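Filed under: Opinion / Workshop floor

I look after one robot cell at Nutwood, and I've come round to a view that gets me funny looks at tea break: we should stop fiddling with it. Every shift has somebody who thinks the home position would be better a bit higher, or a bit further left, and off they go with the pendant!

Last October I inherited a Voyle arm with 9 saved home positions in it (nine!) and not one had a note saying who wanted it or what it was for. I deleted all but one. There was grumbling, and then four people asked me to bring theirs back, and I said no to the lot.

My rule now is that changes get tried in the simulator first, on a plain tabletop with a few everyday objects, and they stay there until the next service. Flullon, who do our servicing, think that's too strict. I think 60 minutes at a screen is cheap – a bent finger costs us a whole morning.

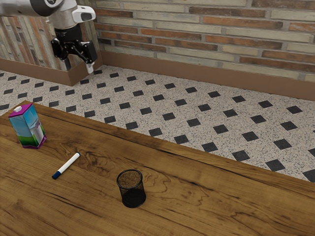 How often should you check the gripper's fingertip pads? Every seven shifts, with the power off, and swap both pads even if only one looks worn.

The people over at the Zosport line do theirs when something gets dropped. Fair enough, it's their line, but I wouldn't have it on mine.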